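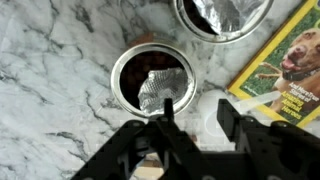

Countertop Jars and Paper: Gallery Notes

The set on this page covers one kitchen counter and what gets kept on it. The kitchen is in the Stosden flat and measures 185 cm along the main wall. Fernanda Rocha and I sorted it in stages, and these notes record the storage side of the work: dry goods, jar closures, and the books and papers that migrate in from the other rooms. Readers who want the shelf plan should go to the pantry page, where Bernardo Moreira has posted the bracket spacing and load limits.

Marble counter, two open jars. Glass, silver metal rims, dark brown granular fill in both. Aluminum foil lies in each mouth. The piece on the second jar is the larger of the two and covers much of the right side of the opening.

The paperback on the right has a yellow border and a brown dog on the cover, one front paw raised. The cover line reads "And More True Stories of Amazing Animal Heroes". It belongs to the reading shelf in the hall and is logged there under Animals, Nonfiction.

Notes on the counter

Surface: white marble with gray and charcoal veining. Marble etches on contact with acid, so citrus, vinegar and tomato are prepared on a board at the sink end. Wipe with a damp cloth and a drop of plain dish soap. No scouring powder. The sealer was last applied in July and is due once a year. To check it, leave a spoonful of water on the stone for ten minutes. If the spot darkens, reseal.

Dragging a filled jar leaves fine scratches when there is grit under the base. Lift, wipe, set down. Felt pads were tried under the jars for a few weeks and came off the first time they got wet.

Notes on the jars

The house standard is a 500 ml wide-mouth jar. The wide mouth takes a level scoop without a funnel, and a hand fits inside for washing. Anything larger stays open too long between refills and the contents go stale in the bottom third. Anything smaller ends up with a half-empty bag clipped shut behind it, taking the space the jar was supposed to save.

Fill line is one finger below the rim for powders and grains. Coarse material can go higher. Tap the base twice on a folded towel before judging the level, and top up after it settles.

Labels go on the side and the lid. Side labels alone are useless when the jars are viewed from above, and lid labels alone fail when two lids get swapped. We use Farnonik paper tape and a soft pencil. Pencil survives a damp cloth better than the felt pens we had, and the tape peels off in one strip if warmed under the tap first.

Notes on foil

Foil is a short-term cover. It holds its shape over a round mouth, keeps out light and dust, and does not seal. For anything kept past a day, use the proper lid. Flat sheets can be wiped, dried and used again. Badly creased ones split along the folds and go to recycling, rolled together into a ball so that small pieces are not lost in sorting.

Do not leave foil in contact with salted or acidic food. It pits, and the food picks up a metallic taste.

Notes on books in the kitchen

Paperbacks do poorly near the sink and the stove. The cover curls first, then the glue along the spine lets go. The hall shelf holds 134 titles at the last listing, of which 21 show kitchen damage of one kind or another, mostly grease marks and wavy page edges. A cookbook in use goes on the stand. Anything else should be back in the hall before cooking starts.

Sofia Calado asked about drying a wet paperback. Stand it upright with the pages fanned, change the paper towel between sections every hour, and press it under a flat weight once it feels only slightly cool to the touch. Skip the oven.

Still to be added: the drawer inserts, the Veltlow rack after refitting, and the spice tins. Filipa Tavares has the measurements for the tins.

Page updated May 26, 2024

3 comments | 12 shares

Contact: Ermelinda Sampaio, Nogueira Household Notes | © 2024 | Back to top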